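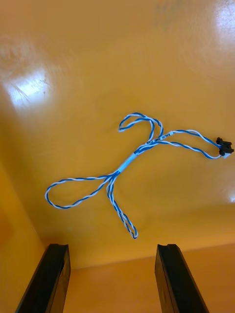
Photos: Testoseo

Home | Features | Workshop | Subscribe

2 min read · 50 shares

Shobha Kartha loves a tangle. Her harness cell at Malville picks twisted-pair wiring out of glossy bins, and every Monday she resets it by hand – fingers wiped, wrist camera refocused, grip force trimmed. It's a joy to watch! Last month it made 1,869 picks. Clear connectors are her favourite test, gripped upright between the fingers.

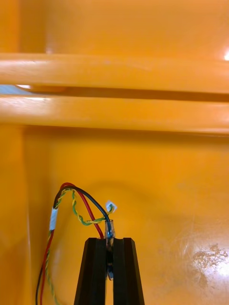
Chasing the glare

Shiny bins fool the camera, so she dims the overhead light first.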